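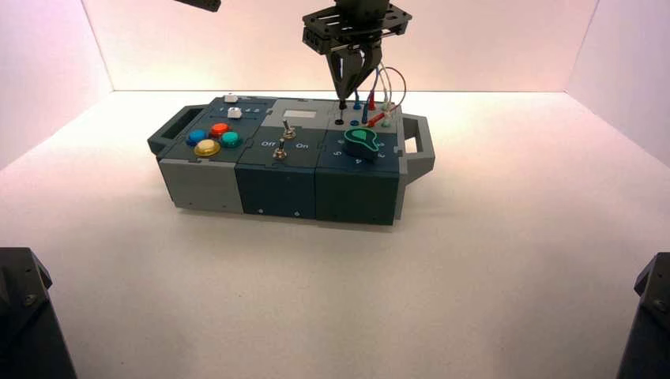

Que a vilã ia voltar com outro cabelo, era o que escrevia uma leitora no fórum de Sturkum, e que desta vez a fonte era segura. Li aquilo em pé, na cozinha, e não acreditei numa palavra. A fonte segura de maio tinha jurado o mesmo do padre, e o padre voltou igual, só mais gordo.

A novela ia no capítulo 846. Eu escrevia os resumos para a Goltetti, 1.000 caracteres cada um, pagos em outubro, quando pagavam. Liguei para a produtora.

– É verdade o cabelo?

– Ruivo – disse a moça da Lauritsen. – Mas não fomos nós que dissemos.

– E quem foi?

Ela desligou, ou a linha caiu. Naquele prédio era difícil saber.

À noite havia 284 comentários. Metade chorava pelo loiro, a outra metade tinha visto a peruca, cada um num lugar diferente. Escrevi o resumo sem cabelo nenhum: a vilã entra, a mãe deixa cair a xícara, intervalo.

No dia seguinte o capítulo foi ao ar. A porta abriu devagar, a música subiu e ela entrou de chapéu. Ficou de chapéu até os créditos.

A leitora escreveu logo depois que, por baixo, era ruivo. Perguntei como sabia. Ainda estava digitando quando fui dormir.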